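I gave up on buying better coffee beans for a while last winter and spent the money on a hand grinder instead. I had been using a blade grinder for years, the kind you hold down with your palm and shake, and I had read enough times that this was the weak point in my setup. The one I picked is the Dandby. It cost 88 dollars with shipping. I've now used it every day since December, so I think I can say something fair about it.

First, what I drink. Most mornings it's a pour over, one large mug, ground somewhere in the middle. On weekends I make a French press for two people. I don't own an espresso machine and I don't plan to get one, so if you came here to find out whether this grinder can do espresso, I can't help you. It has settings that go that fine. I tried one of them once, got tired arms, and went back to where I was.

The beans for most of this were from Kurnance, a small roaster that sells at the Saturday-style market near me and also by mail. I bought the same bag over and over so that I wouldn't be judging the grinder and the coffee at the same time. It's a washed coffee, medium roast, with something like dried apricot in the smell when you open the bag and a plain cocoa taste underneath. With the blade grinder I got the cocoa and a fair amount of bitterness at the end. I had decided the bitterness was the roast.

It was the grinder, or mostly the grinder. The first cup out of the Dandby was thin because I had it set too coarse. I went two clicks finer and the next one was good. The apricot was in the cup and not only in the bag, and the aftertaste was shorter and cleaner. My wife, who takes milk and doesn't care about any of this, said it tasted less burned. I moved one more click finer a week later and have left it there.

Grinding takes me 55 seconds for a single mug. For the French press it's two loads, since the chamber isn't big enough to do it in one, and by the end of the second load I'm ready to be done. Light roasts are harder to turn than dark ones. I bought a bag of a very light roast called Gavcombe in the spring and it took real effort, with the handle catching on a bean every few turns. The coffee was sour and I didn't finish the bag, though a friend who likes that style took the rest of it and was happy.

Static is a small problem. In dry weather the chaff sticks to the catch cup and then to the counter. Putting one drop of water on the beans before grinding takes care of most of it. I use the end of a spoon handle to do that. You can buy a little spray bottle for the purpose, but the spoon works.
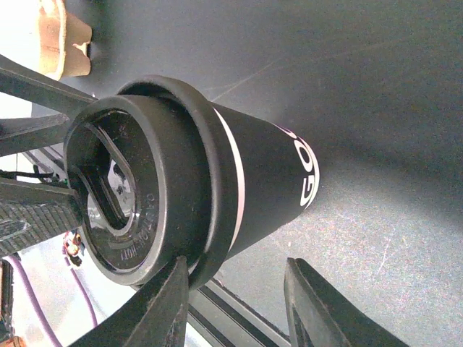 Iresha Ranasinghe wrote in after my last coffee post to say that I was wasting my time with a hand grinder if I brewed at six in the morning and drank the result at nine. Her view is that the good part of a light or medium coffee is gone inside of half an hour, however it was ground, and that anyone who carries coffee to work should buy a dark roast and stop worrying. She uses one called Rathnayake, a blend, and says it tastes the same at noon as it does at breakfast.

I bought a bag to find out. She is partly right. The dark roast does hold up better. At breakfast it tastes of toast and molasses, with a bit of smoke, and three hours later it tastes of toast and molasses. The Kurnance at three hours has lost the fruit and picked up some sourness. But it was still better than what I used to get from the blade grinder at any hour, and I drink most of mine in the first half hour anyway. I'll keep the dark one around for long drives.

A few complaints about the grinder itself. The click numbers are not marked anywhere, so you have to count up from fully closed, and if you take it apart to clean it you have to count again. I wrote mine on a piece of tape stuck inside the cabinet door. The handle comes off for storage and the knob on the end has developed a slight rattle. The instructions are a single folded sheet with very small type, and most of it is about the warranty.

Cleaning is easy enough. I brush it out every couple of weeks and have never washed it with water, as the sheet says not to. The burrs look the same to me as they did when it arrived.

Would I pay 88 dollars for it again? Yes, for the pour over. If I only made French press I'm less sure, as the difference there was smaller and the work is double. I did one pot with each grinder on the same morning and could pick out the Dandby by the lack of sludge at the bottom, but the taste was close. My wife picked the wrong one.

Next I want to try the same beans with cheaper paper filters, as the ones I use have gone up in price again and I'm down to the last sleeve.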